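Vallcombe water main works to start after half-term

October 27, 2018

Replacement of the trunk water main beneath Vallcombe will begin next month, the contractor Keogh has confirmed. The existing cast-iron pipe has burst twice since July, on both occasions at the joint below the Zilari roundabout.

The new main will be laid in polyethylene over a length of 3000 metres, in 2 stages. Stage 1 runs from the pumping station to the roundabout; stage 2 continues to the service reservoir. Most of the route follows the verge, and open trenching in the carriageway is limited to 100 metres -- all of it in stage 1.

Temporary signals will operate while the carriageway is open. Supply will be kept up through the old pipe until each stage has been pressure tested and disinfected.
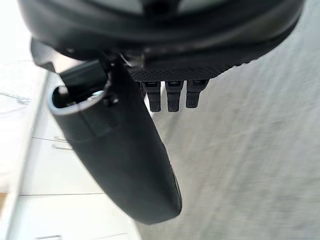 Connections to individual properties will be moved across last. Households will receive written notice before any interruption, and may see cloudy water for a short time afterwards. Valves and fittings for both stages are being supplied by Urkidico. The old main will be grouted and left in the ground.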